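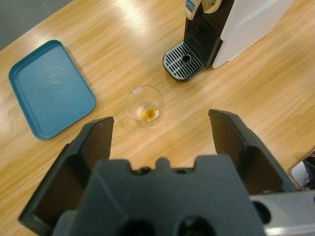

Two arms, one espresso, and I still have my doubts

Posted 10 Sep 2021

I have been against the coffee project from the day it went up on the whiteboard at Dendomari. Our shared workshop has a leaking compressor and a bandsaw that won't hold a fence, and what we voted for was teaching a pair of robot arms to make a drink that takes me one finger and half a minute. I lost the vote, so I went along to help, partly to be able to say I told you so with some authority.

The first thing I learned is that the coffee is the easy bit. The machine does the coffee. It has a capsule slot on top and a drip tray at the bottom, and everything between those two is somebody else's engineering. What we are building is the fetching and carrying: capsule off the stand, capsule into the slot, lever, glass under the spout, glass back out to the tray. Five small jobs, and I was told in June that each would take an evening.

The glass has eaten most of those evenings. We run everything through a control package we call Garkari, which is mostly old scripts with a new name, and it wants a clean outline of whatever it is supposed to pick up. A clear glass on a shiny honey-colored table hardly has an outline. I suggested a mug. I was told a mug would be cheating.
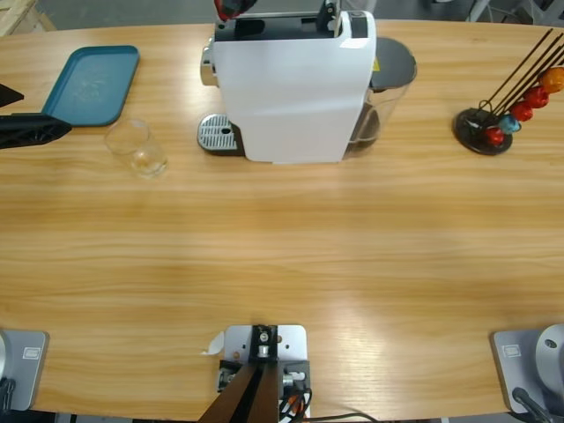

So we kept the glass and changed the approach. The arm now goes in low with the fingers wide open, stops short, and closes slowly until the motor current rises. I'll admit this is better than what we had. In the last long session we logged 62 tries at the glass alone and 20 of them had to be stopped by hand. People were pleased with that. I'd call it a machine that needs a babysitter for one drink in three.

Then there is the money. The shared pot has put $415 into brackets, wiring and capsules so far, and the second arm's mounting plate had to be made twice after I measured it wrong (yes, me). The Dravum folks across the yard offered to sell us a tray feeder that would solve the end of the job. It was $871 and I was happy to vote no.

What I can't argue with is the lever. Pulling it without dragging the whole machine across the table takes a second gripper up top to steady things, and the timing between the two arms is neat work. I would use that for holding stock at the drill press – a job where I really am short a hand.

Next up is swapping the fingertip pads on the left gripper for the softer Hyun ones and running the glass routine again with the blinds down. If the stops don't drop by half, I'm bringing a mug.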